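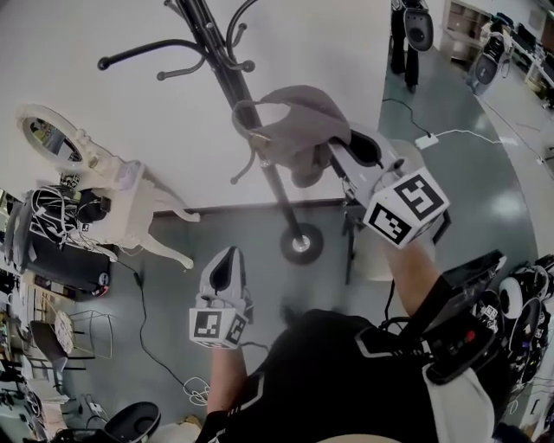

Figure 4. Black metal coat stand with a grey fabric item over one of the lower hooks.

4.2 Where the scarf goes when you get home

I'll start with the coat stand, as I went into this project convinced it was the centre of the whole story. My own family had one by the front door when I was a kid, and everything woolly we owned lived on it from April to September. So when 41 households agreed to keep a winter diary for me, I fully expected page after page about hooks.

What I got was chairs. The diaries gave me 2,044 entries in all (an entry being one garment put down in one spot), and I read every one of them at my kitchen table with a highlighter. People wrote about the back of the chair with real fondness! One woman called hers "the halfway house", meaning a spot for clothes that are too clean for the wash and too worn for the drawer. I've borrowed her term for the rest of this paper.

The halfway house matters because it tells us how people think about wear. Earlier writing on laundry tends to sort clothes into clean and dirty, and I was taught to do the same. My diarists had a third pile, and they had pretty firm rules about it. A scarf could stay there for weeks. A jumper got three or four wears, fewer if there'd been cooking. Socks were never allowed, except in one share house that I'd rather not name.

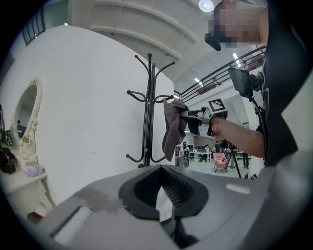 Photo: Monique Pruvost

I should say something about how I coded the entries, which took far longer than I'd budgeted for. My first go used four labels - hook, seat, floor, other - and "other" swallowed banisters, door handles, prams and the top of a piano. I split it up and began again in July. Monique Pruvost then coded a batch of the entries without seeing my labels, and we argued over 43 of them on the phone. Most of those came down to whether a stool counts as a chair. We settled on yes, provided someone in the house sat on it.

Hooks did turn up, of course, and they had their own pattern. In the diaries, the hook was for things that were going out again. "On the hook for tomorrow" was a favourite phrase, and parents used it a lot about school hats. The chair had no such promise attached to it. A cardigan on a chair might go out, go back to bed with somebody, or sit there until visitors were due. I find this difference the most interesting thing in the diaries, and I came close to missing it because I'd been lumping outdoor and indoor garments together.

There's also the matter of colour, which I hadn't asked about at all. Several people mentioned that a grey or navy thing on a matching chair could be forgotten for ages, while a red one got on their nerves by dinnertime. I can't do much with a handful of remarks, but I'd put a question on it in the next diary. 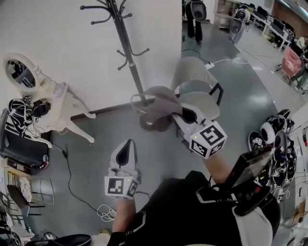

4.3 Who moves it

Every diary had a line for who picked the garment up again, and this is where households started to disagree with each other. In shared homes the owner and the mover were often different people, and the mover was usually the one who wrote more. I've kept the two accounts side by side wherever both partners filled in the page.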